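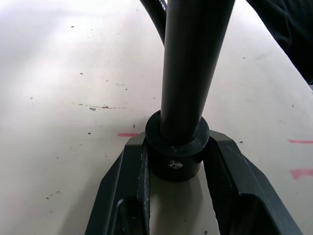

Cuaderno de laboratorio · Percepción y agarre

Inicio | Cuadernos | Postero | Incidencias | Buscar

21/03/2019. Segmentación del collarín con la cámara de muñeca

Retomo lo que dejé a medias en diciembre, cuando todavía pensaba que el problema del collarín era de iluminación y me pasé días moviendo lámparas (perdón otra vez a los de la mesa de al lado). Hoy he vuelto a las imágenes con más calma y con un café decente, y creo que ya veo por dónde van los tiros.

El caso es que tenemos negro contra gris muy oscuro: la varilla, el collarín y los dos dedos de la pinza caen casi en el mismo rango de intensidad, y el segmentador de Postero los funde en una sola mancha en cuanto los dedos se cierran. Lo único que destaca de verdad en el collarín es la cabeza del tornillito plateado, que sale brillante en el lado curvo, un poco a la izquierda del centro. Benedetta Carbone ya me lo había dicho en su día: «usa el tornillo, que para eso brilla». Tenía razón, y lo dejo escrito para que conste.

Lo que he probado por la mañana:

- Máscara fija de los dedos, calculada a partir de la apertura de la pinza. Funciona bastante bien, salvo en el borde interior, donde la almohadilla rugosa mete un montón de gradientes pequeños que el detector de bordes se toma muy en serio.
- Ajuste de dos rectas a los lados de la varilla para estimar la inclinación. Como se inclina un poco hacia la cámara, se ve algo más ancha por arriba, y el modelo de rectas paralelas daba un eje torcido. He pasado a dejar que converjan y el residuo ha bajado mucho, ¡qué alegría!
- Búsqueda del tornillo solo dentro de la caja del collarín. De 486 imágenes con el collarín agarrado, lo pierde en 15, casi todas con reflejo en el canto superior.

Lo del fondo me ha dado más guerra de la que esperaba. La mesa es clara y eso ayuda, pero está llena de motitas y miguitas oscuras, sobre todo hacia la izquierda, y además están las rayas rosas de rotulador. El filtro de área mínima estaba en 20 píxeles y dejaba pasar demasiadas motas; lo he subido a 223 y la máscara queda limpia sin comerse la varilla. El cable negro que asoma por detrás sigue siendo un incordio: cuando toca la silueta, el ajuste se va a la izquierda. De momento descarto los puntos que se alejan del eje, pero es un parche y lo sé.

Pendiente:

- Pasarle la pose del eje al planificador de Grivora en el sistema de la muñeca y revisar el signo del giro, que ya nos la jugó una vez.
- Repetir con el conjunto de Broltamside, donde la luz entra por otro lado.
- Preguntar a Benedetta si guarda la calibración antigua de la cámara. La nueva me gusta, pero quiero comparar.

Última actualización: jueves por la tarde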